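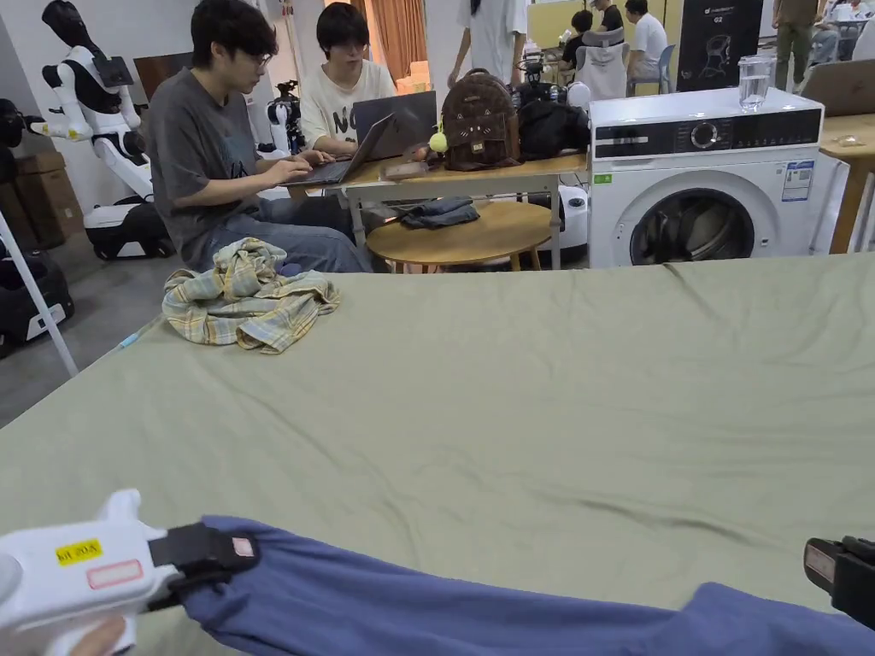 BUILD FAQ / HAND-HELD GRIPPERS AND CLOTH

Questions on the Niltcombe gripper pair

Maintained by Shiuli Gazi. Last revised 5 Apr 2021.

What does the build consist of?

Two hand-held parallel-jaw grippers, a head-mounted camera, a logging laptop and a table with a cloth over it. The operator wears the camera and works garments with the grippers. Jaw opening and video are recorded together. The arm that will eventually use the data is a separate build and has its own page.

Why grippers in the hands and not teleoperation?

Cost and speed. A teleoperated pair of arms needs two leaders, two followers and a bench stiff enough to hold them. A hand-held pair needs batteries. An operator used to the grippers also folds faster than one driving arms, and the jaws touch the fabric the same way in both cases.

Which jaws are fitted?

The Demell pattern, printed in black PETG with a cast silicone pad on each inner face. The body is white PLA. The first set had bare printed faces and let go of denim whenever the pull exceeded the weight of one leg. Pads are glued with contact adhesive. Superglue goes brittle and the pad peels from the tip backward.

How wide do the jaws open?

97 mm between pads. This is enough for a rolled waistband. It is not enough to pick up a folded stack of jeans, so stacks are moved by hand between recordings.

How is jaw opening measured?

A magnetic encoder on the pinion, read by a Pernari Mini board inside the handle. Set zero with the jaws closed on nothing. If zero is set with cloth between the pads, every value in that session is offset by the thickness of the cloth and there is no clean way to recover it later.

Why is the table covered?

Two reasons. A bare tabletop reflects overhead light, and thin fabric slides on it when one jaw pulls. The cover should be a plain color that does not match the garments. Sage green has worked with blue, yellow and gray items. Wrinkles in the cover do not need to be ironed out. We record with them in, so that the model does not learn to expect a flat background.

Which garments should I start with?

Trousers and long-sleeved shirts in a medium-weight fabric. Hold a trouser leg or sleeve at both ends and pull it level before attempting any fold. Checked shirts are useful later, because the pattern shows how far the fabric has twisted. Leave knits until the pads are broken in.

Does the room have to be clear?

No. The shared workshop is in use most evenings, with people at laptops and other machines parked along the wall. Background people have been asked for consent and are blurred before anything leaves the local disk. Keep drinks off the working table.

How long does a set of batteries last?

52 minutes of continuous logging with the display off. Swap both handles at the same time. A handle that browns out keeps its last encoder value and does not report a fault, which looks like a very steady grip in the log.

How many recordings are needed?

We have about 3,000 usable clips and the sleeve fold is still unreliable. Straightening a single garment needed far fewer. Discard any clip in which both jaws leave the camera's view, whatever the result on the table.

The two video and encoder streams drift apart. What is wrong?

Usually the laptop. The Hlongwane logger stamps encoder packets on arrival, so a busy USB hub delays them. Connect the receiver directly to a port and close anything that is syncing files. Firmware built before January also had a rounding error in the packet counter. Reflash both handles if you are not sure which version is on them.

Can I use one gripper from this set with another?

Mechanically, yes. The calibration file is tied to the handle, so copy it across with the handle and relabel the log folder. Left and right handles have mirrored encoders. Swapping them inverts the jaw signal.

Where are the files?

Printed parts, board layout and the pad mold are in the Niltcombe folder on the workshop server, under grippers/current. The older folder is kept for its wiring diagram only.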